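News from the Mudora training hall

22 June 2022

Since March our group in Trellholm has been teaching the arm by hand. Several readers wrote to us after the last newsletter and asked how this goes in practice, so I will try to answer in one piece. I am writing for the people who do the teaching, and the colleagues from programming will please forgive me the simple words.

The task we work on is the one from the Ferraro order: take a part from one place, turn it, and put it down in another place with the correct side up. For a person it is nothing. For the arm we must show it many times, and every time a little differently. Our goal for this stage is 1,000 good demonstrations. We are not there yet, but the pace is much better than in spring.

We have two ways to show the task. In the first way, the teacher puts the arm in the free mode, holds it near the gripper and leads it through the movement. The arm is heavy to start and light to continue, and new teachers often push too strongly in the first second. Then the beginning of the recording has a small jump, and the arm learns the jump also. My advice is to hold it, wait for one breath, and only then move.

The second way is remote control. The teacher stands at the side with the hand controller and the arm follows. This is slower to learn, but the hands of the teacher stay out of the view of the wrist camera, and for this reason we now prefer it for all the fine work.
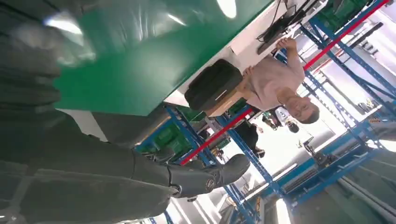 What I see most often with beginners is that they look at the screen all the time. The screen is useful for checking, but it has a small delay, and the person who follows it makes corrections that are too late. Then he corrects the correction. It is better to look at the gripper itself and to use the screen only before closing the fingers.

A second point is about mistakes. In the beginning we deleted every recording where the part slipped. In March we stopped doing this. If the teacher loses the part and picks it up again in a calm way, we keep the recording and mark it as "recovered." The arm needs to see how one gets out of a bad position — a person who only ever saw perfect work would also not know what to do. What we still delete is hurry, hitting the table, and long pauses where somebody was talking.

At the moment we have 13 teachers on the list, and 11 of them have passed the remote control check. The other two are invited to the next practice session. One session has 29 demonstrations, then a break. Please respect the break, also when it is going well. Tired hands can be seen in the data very clearly.

The recordings are stored in Fliradar under the name of the task and the initials of the teacher. Please write a note when something was different from usual, for example a new gripper finger, another table height or strong light from the windows. One short sentence is enough. Last month I spent a whole afternoon looking for the cause of a strange group of recordings, and it was only that the table had been moved by the width of a hand.

Who would like to try teaching can write to the Trellholm office. Experience with robots is not necessary, but patience is a help. Please bring closed shoes and leave rings and bracelets at home.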